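Greltside Hand Sleeve Kit: Review for Small Labs and Shops
By the equipment desk, Filler
Last updated: February

A robotic hand is usually the most expensive thing you can break by accident, and the cover that goes over it is usually the last line anyone adds to the budget. We bought the Greltside sleeve kit in the fall, when we were putting together next year's equipment plan, and have had it on a two-arm robot since then. We paid full price. This review covers what the kit costs to own, what it does well and what we would want to know before ordering for more than one machine.

What you get

The kit is a ribbed black sleeve, a fitting ring, a strip of spare fasteners and a two-page instruction sheet. The sleeve is soft and matte, and the ribs let it fold and stretch when the hand moves. The fingertips stay bare. Greltside does not include tools, and you will need a small hex driver.

One kit covers one hand. The listing shows a pair of hands, and we had to write to the seller to confirm that the price was for a single piece.

Price

The kit was $290 when we ordered. For two hands, that is $580 before shipping. Rosum sells a heavier molded cover that does a similar job, but the quote we got was for a minimum of 5, and the total came to just under $2000. For a shop with a row of identical machines the Rosum quote might make sense. For us it didn't.

We also looked at having covers sewn locally. Ó Flaithearta, a small upholstery firm we have used for seat repairs, was willing to try it but wanted a hand to measure from for a week. We could not spare one.

Fitting

The first sleeve took most of a morning. The second took less than an hour. The instruction sheet has you seat the ring before pulling the sleeve over it, and the drawing for that step is too small to be useful. Pull from the base of the sleeve and keep the folds even. If they bunch on one side, take it off and start over.

Check the full range of motion at low speed before you go back to normal work. On our first attempt the sleeve sat too far forward and limited how far the thumb could open.

In use

The sleeve does not slow the hand down in any way we can measure. Grip tests with cups, small boxes and cable ends gave the same results as before fitting. Dust and lint do collect between the ribs, and a dry brush clears them. The instructions say not to use solvent.

There are two drawbacks. The black material soaks up light, and our vision setup needed its exposure changed once both sleeves were on. The sleeve also hides the upper part of the fingers, so a loose screw there is harder to spot on a quick inspection. We added a monthly check with the sleeve off.

The fingertips themselves get no protection. The rounded black pads still take all the contact, and they remain a separate item in the parts budget. Each finger has a slotted metal cap above its pad, and the end of the sleeve has to stay clear of those slots.
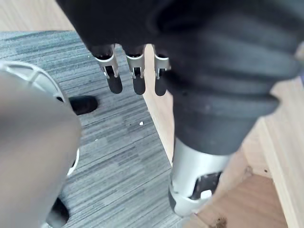

What to put in the budget

Plan on one spare sleeve for every two hands in service. Shipping took long enough that we would not want to wait for a replacement with a machine standing idle.

Add half a day of labor for the first installation, and a little time each month for cleaning and inspection. If you use cameras, allow for a recalibration too.

Greltside gives a one-year warranty that excludes tears. In practice that means it covers the ring and the fasteners, so treat the sleeve as a consumable.

Verdict

The Greltside kit is a reasonable buy for anyone running one or two machines. The price is fair, the material has held up so far and it can be fitted without sending anything back to the manufacturer. The instructions need work and the listing should say plainly that it is for one hand. We have ordered a spare.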